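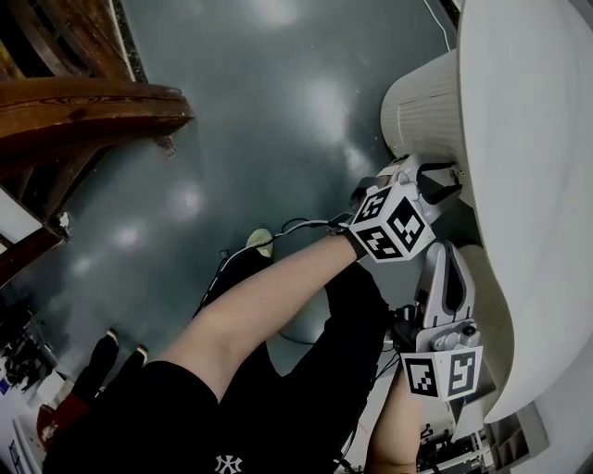
14 August 2026

Sourdough notebook, Grudside kitchen

Batch 3 of the Liang rye is the best yet! I dropped the water to 758 g per kilo of flour and the dough finally holds a shape on the bench (last time it slid off toward the sink like soup). Crumb is open but even, crust a deep brown, and the smell when I cut it – malt, a bit of apple, almost honey.

Starter was fed twice yesterday with the Biltosura whole rye. It loves that flour. Salt still at 2%, no reason to touch it.

Loaf went in at 202 C on the lower shelf, lid on for the first half. I want to try it hotter, but the bottoms caught last November when I did that with the spelt, so one step at a time.

Slices toasted beautifully. Great with the sharp cheese, even better with plain butter and too much salt.

Still to do: order more flour from Stiser before we run out, scrape down the proofing baskets, and try a longer cold rest, overnight plus the morning. If anybody takes starter from the jar, please leave a spoonful and feed it – equal flour and water.

Seeds next time. Caraway first, then maybe sunflower.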